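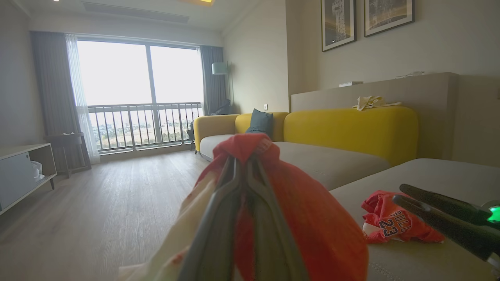

Red jersey care - is the $13 wash worth it?

Forum > Laundry and Clothing Care > Sportswear
1,406 views

benchwarmer_tj
Posted 7:42 pm
My rec league switched to red and white this year and a guy on my team swears by the Flikden sport wash. $13 for a bottle that does maybe a month of laundry. The label says it "locks color" and "lifts odor at the source." I've been using plain powder from the grocery store, cold, inside out, hung up after. Can anyone tell me what I'd be paying for?

Gralletti_fan
Posted 8:05 pm
I've used it since December and I won't go back. My practice stuff used to smell again ten minutes after I put it on. Now it doesn't. Try one bottle before you knock it.

dull_roar
Posted 8:11 pm
Did you change anything else in December?

Gralletti_fan
Posted 8:20 pm
New washer. But the smell was in the clothes, not the washer.

dull_roar
Posted 8:23 pm
Right. So a new machine and a new soap in the same month, and the soap gets the credit.

Ezequiel Figueroa
Posted 8:58 pm
I ran the equipment room at a small college for a few years and we went through every one of these. Flikden, Cliltitz, the Van Damme powder in the big tub. With polyester the smell mostly comes from body oil that stays in the fibers. Enough detergent and enough water will get most of it. What hurts you is stuffing the drum full and then adding fabric softener on top.

As for "locks color," ask them how. If the dye is going to run, it'll run the first few times you wash it. After that there isn't much left to lock.

pam_in_the_valley
Posted 9:14 pm
Disagree on the color part. I had a red shirt turn the white trim on its own sleeves pink on something like the eighth wash. Warm water, my fault, but it wasn't new.

Ezequiel Figueroa
Posted 9:21 pm
Fair, heat can do that. Or it sat in a wet pile for a while. Did it?

pam_in_the_valley
Posted 9:26 pm
Overnight. OK, yes.

Gralletti_fan
Posted 9:40 pm
The Flikden site has 1,792 reviews and nearly all of them are five stars. You think all those people are wrong?

dull_roar
Posted 9:44 pm
I think a company picks what goes on its own site. Did you find any bad ones?

benchwarmer_tj
Posted 10:02 pm
I went and looked. There's a "tested on 193 garments" line too, but it doesn't say what they were tested against. Could have been plain water.

What about the lettering? Mine is the heat-pressed kind and it's starting to lift at one corner.

Ezequiel Figueroa
Posted 10:15 pm
Keep it out of the dryer. No soap will fix that. You can press the corner back down with an iron on low and a cotton cloth over it - go slow, don't slide the iron - but it may lift again.

benchwarmer_tj
Posted 10:19 pm
Thanks. Sticking with the powder for now. I'll try smaller loads.

Gralletti_fan
Posted 10:31 pm
Your loss. I'm ordering two more bottles.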